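I've been promising a write-up of how I test a pick policy in a simulated kitchen, so let's get on with it. The project is called Namcombe, and the question behind it is dead simple: does adding wrist camera views to training help the arm lift things out of containers, or is the outside view plenty?

## Step 1: build your starting states

Pick one kitchen and stick with it while you debug (I lost a whole September to changing two things at once!). I save 200 starting states, each with its own random seed, and write the seeds to a plain text file. Then I replay a demo and stop it wherever I want to check the pose.

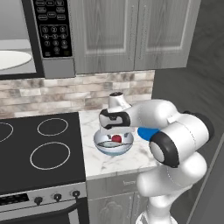

*Gripper over the bowl, seen from the outside camera.*

Check the fingers against the rim before you go any further. If your approach height is set from the countertop and you've forgotten the bowl has sides, you'll get collisions all over your logs and blame the policy for them. I did, for ages.

## Step 2: save both views together

Log the outside view and the close-up view on the same simulator tick. My first logger, Lisier, wrote them in separate threads and they drifted apart by 2 ticks, which sounds like nothing but made the training pairs rubbish. Now I step the physics, render both, save both, then step again. Slower, yes, but I can trust it.

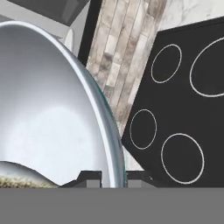
Close-up views can be mostly bowl and hob with very little else to go on, so don't throw away awkward angles when you clean the data. I used to filter them out, and the policy got worse at exactly the moments when it needed help.

## Step 3: run the comparison

Train twice from the same settings, once with the outside view only and once with both. Run each on 100 of the saved states that you kept out of training. In my runs, using both views gave 23 more successful lifts, and I was very pleased with that!

Keep the failures too. I put mine in a folder called Memen and replay them at half speed with a cup of tea. Next job is trying the same states in Xia, my second kitchen layout, once I've fixed the drawer handles.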